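OK long overdue gripper thread. Two arms, two sets of fingers, one table of junk, and way too many opinions. Get a coffee.

Background for anyone new: we've been living with the stock Losetti fingers since November, and they're fine. Fine! But everything I want the arms to do lately is either skinny or blocky, and fine stops being fine when you ask it to hold something the width of a pencil.

So the question I gave myself was pretty small. Do I keep the Losettis, or do I move everything over to the Torberg fingers that Simão Morais has been bugging me about for months?

Price first, because that's what you'll all ask. Losetti set is $139. Torberg set is $219. Per arm. I have two arms. Do the math and feel my pain.

The Torbergs come with softer pads and a bit more travel. The Losettis have harder pads that you can swap out with one screw (love this) using a hex key that I have lost, replaced, and lost again (love this less).

My test list is 11 tasks, all pick-and-place or hold-and-wait. Blocks, rods, putting stuff in a cup, putting stuff back out of the cup, nudging things around the white board. No fancy benchmark, just the things I do all the time.

Rules: same controller, same speed, same person driving. That's me, and yes I got better as the session went on, so I alternated sets after every task instead of doing all of one and then all of the other.

I kept the wrist cams running plus the fixed ones. The wrist view tells you what the fingertips are up to and the fixed view tells you what the rest of the arm is about to bump into. I've tried going wrist-only. I don't recommend it!

Three grabs from the cameras:
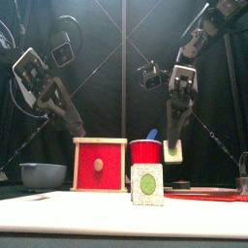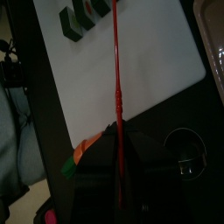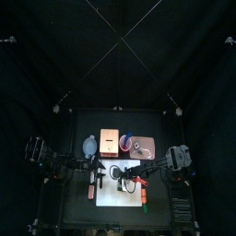 Caption: Block in the right gripper by the red cup, red rod over the black gripper on the wrist cam, and the high view with both arms over the table.

Blocks first. Both sets do blocks. Flat sides, parallel fingers, everybody goes home happy. The one difference I felt was on release: the softer Torberg pads hang on for a hair longer, so you open up and the block sort of thinks about it before letting go. Easy to get used to.

Where it got interesting was rods. A smooth rod in hard pads wants to spin on you. You grab it straight, you lift, and by the time you're at the top it has found its own favorite angle. Soft pads were a lot better at this. I had one Losetti lift where I watched the rod swing around like a compass needle and just said "okay, sure" out loud to an empty office.

If the rod has any kind of ribbed section, grab there. Big improvement with either set. I know that sounds obvious, but when you're driving off a wrist view your brain goes for the middle of the thing every single time.

Cup stuff! Cups are rude. Any handle sticking up out of a cup leans wherever it likes, so you have to come in tilted, and then the housing gets close to the rim. The Losettis are narrower at the tip and I could sneak in at angles the Torbergs didn't love. Clear win for the cheap ones, I did not expect that.

Celeste Cardoso asked me a while back why I don't just add a third camera angle for the cup tasks. Fair. I borrowed her Obradović mount and tried a lower side view for a couple of runs. Really nice for judging height, but now there are more windows on my screen than I have eyes. Still thinking about it - I might put it on a hotkey.

Controller notes, for the three of you who care: everything ran on the Juduvitz box with the default force limit. I turned the limit down for the soft pads at first and that was a mistake, they need a little more squeeze before they do their thing. Put it back to default and the slipping mostly quit.

Also please tidy your cables before a two-arm session. I say this to you and I say it to me. A loop of cable over the wrist camera is okay right up until you roll the wrist further than you planned, and then you're typing with one hand and holding the stop with the other.

Score, if you want one: Torberg took 6 tasks, Losetti took 4, and one I'm calling a tie since I fumbled it with both.

Is that worth the extra $80 an arm? For rods and pens, yeah, I think so. For blocks and cups, keep your money.

What I'm doing for now is mixing. Torbergs on the right arm, Losettis on the left, and the right one gets all the skinny stuff. Simão says this is cheating. Simão is welcome to buy me the other set.

Next up is pad wear. More than 200 grips on the same pair, then the rod tasks again. If anyone has already done this with the Torberg pads, tell me how bad it gets and save me an afternoon. Replies are open!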